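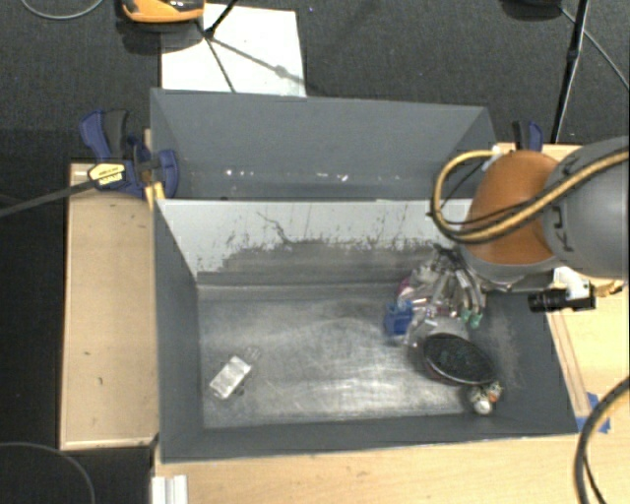 About Grellia Basketball Association

Grellia Basketball Association is a not-for-profit community sporting organisation serving the towns of Grellia, Prundthorpe and Lagman and the farming districts between them. The Association conducts junior and senior competitions, enters representative teams in regional tournaments and manages the Prundthorpe Road Stadium under a lease from the local council.

Our History

The Association was formed in March 1974, when four church and school clubs agreed to play under one set of rules. Matches were held on an outdoor asphalt court behind the Grellia showgrounds, and games were called off whenever it rained. The first two indoor courts opened in 1981. A third court was added in 1996, together with the present canteen, change rooms and referees' room.

The Lagman District Women's Basketball League, which had run its own competition since 1978, merged with the Association in 2003. The League's perpetual shield is still awarded each season to the premiers of the Women's A Grade.

Our Competitions

The Association has 2,671 registered members, of whom 552 play in the Under 10 and Under 12 age groups. Domestic competitions are held over a winter and a summer season.

Junior Domestic: Under 8 to Under 18, played on Saturdays at Prundthorpe Road and at the Lagman Secondary College gymnasium.
Senior Domestic: Men's, Women's and Mixed grades, played on weeknights.
Wheelchair Basketball: open to players with and without disability. Sports chairs are available for loan through the stadium office.
Walking Basketball: a social session for players over 55, held during school terms.

Players in the Under 8 and Under 10 grades use a smaller ball and a lowered ring. Scores are not published for these grades.

Representative Program

Our representative teams compete as the Grellia Herons. Trials are open to any registered junior who has played at least one full domestic season with an affiliated club. Selection is made by a panel appointed for each age group, and members of the panel do not take part in decisions concerning their own children. Herons players are expected to continue playing for their domestic club throughout the representative season.

Referees and Coaches

New referees complete a training course before the start of each season and are supervised on court for their first eight games. All games are paid. Coaches must hold a current accreditation and a Working with Children Check before taking charge of a team – this applies equally to assistant coaches and team managers.

Facilities

The stadium has three timber courts, with seating for 400 spectators on Court One and for 80 on each of the other two. Courts may be hired by schools and community groups outside competition hours. Accessible parking and entry are at the northern end of the building.

Governance

The Association is managed by a board of seven directors elected by the affiliated clubs. Directors serve two-year terms and are not paid. The current constitution was adopted in July 2019 and may be inspected at the stadium office, together with the by-laws, the member protection policy and the most recent annual report.

Contact

The stadium office is open on weekday afternoons and during Saturday competition. Enquiries about registration should be directed in the first instance to the player's club. Enquiries about court hire, refereeing and the representative program may be made to the office in person or in writing.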